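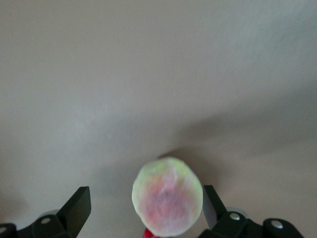 Issue 9

The Sostcombe Build

Lutfa Howlader got the call on a Friday, while she was waiting for a lighting bake to finish. It was Stuler, from the publisher, and he wanted to know if she could cut the town.

"Which town?" she said.

"There's only the one, isn't there?"

There was only the one. Sostcombe had a harbor, a chapel, a bus that came twice a day in game time and up to 135 people living in it, depending on the season. She had been building it for three years. The game was a sequel, and the first game had no town at all. It had a lighthouse and a lot of fog, and it had sold well enough that the publisher wanted the lighthouse and the fog again.

"People liked being alone," Stuler said. "We tested it. They get to the town and they don't know what they're supposed to do."

"They're supposed to live there for a while."

"Right. They don't know how to do that."

She said she would think about it. Stuler said the board was meeting Monday and he would like her to think about it before then. He was polite about it. He had always been polite, even when the studio missed alpha, and she found it hard to be angry with him for as long as she needed to be.

The bake finished. She loaded the level and stood on the harbor wall. A woman in a blue coat walked past carrying a crate. At the end of the wall she put it down, rubbed her wrist, and picked it up again. Ekanayake had animated the wrist. It was not in the schedule and he had never mentioned it. Lutfa had noticed it by herself one night in February and had gone back to watch it several times.

She found him in the kitchen, eating noodles over the sink.

"Stuler wants to cut the town," she said.

"All of it?"

"He'd keep the harbor. You'd land there and walk straight up to the lighthouse."

Ekanayake ate some more noodles. He had worked on four sequels before this one, two of them for the same racing series. He said that on the second racing game they had built a whole mountain pass, and it was the best thing in the build, and then somebody decided that players wanted the same tracks in the rain.

"Did they?" she said.

"It sold fine."

"What happened to the pass?"

"It's on a drive somewhere. I used to load it up at lunch and drive around. Then they changed the engine and it wouldn't open."

She went back to her desk and opened the bug list. There were 3,955 entries, and most of them were in Sostcombe. The baker walked into the sea. The chapel door opened onto another chapel door. A boy on the upper street would sometimes greet the player with a line meant for his mother's funeral, which didn't happen until the last hour of the game. If she cut the town, almost all of these would close by themselves. They might even ship on time. She had known that before Stuler called, and had avoided working it out.

The studio cleared out by seven. Ekanayake put his coat on and asked if she wanted a ride, and she said no. She moved to the test machine by the window, which had a proper controller and no debug menu, and started a new game under the name Millau. It was the name she always used. She had been to the real one once, on a bus, and had slept through it.

She tried to play like somebody who hadn't made it. She got off the boat and didn't go anywhere. The rain started. The bus came, and she didn't get on, and it left. A man came out of the net store and asked if she was lost, and she picked the second answer, which was yes, because no tester ever picked that one. The man told her where the boarding house was. Then he walked there himself, a little ahead of her, and waited at the door until she caught up.

She hadn't written that. She checked the script in the morning to be sure. He was meant to give directions and return to the net store, but his path home had been broken by a fix to the bus, and so he went to the nearest door he knew and stopped. It was in the list, number 9, marked minor.

She played until after midnight. She rented the room. She bought bread before the baker got as far as the beach. When the woman in the blue coat put her crate down at the end of the wall, Lutfa was standing beside it, and the prompt came up to help carry it. She pressed the button and they carried it up the hill together, and it took a long time. The hill was too long. That was a separate bug.

On Sunday she wrote to Stuler. She wrote two pages about player retention and deleted them. Then she wrote that she would cut the upper street, the chapel and the school, and that the harbor would keep its people, all of them, and that the walk to the lighthouse would open on the third day and not before. She said the date would hold on those terms. She said that if the board wanted the first game again they already owned it.

She took the last sentence out, read the email through, and put it back in.

Stuler answered Monday at four. He said the board had talked for an hour and mostly about something else. They would take the smaller town. They wanted the walk to open on the second day.

She wrote back and said fine. Then she opened the bug list, found number 9, and changed it from minor to closed — as designed. Ekanayake came by her desk with his headphones around his neck and asked how many people were left.

"I haven't told them yet who's moving," she said.

He pulled up a chair, and they started with the upper street.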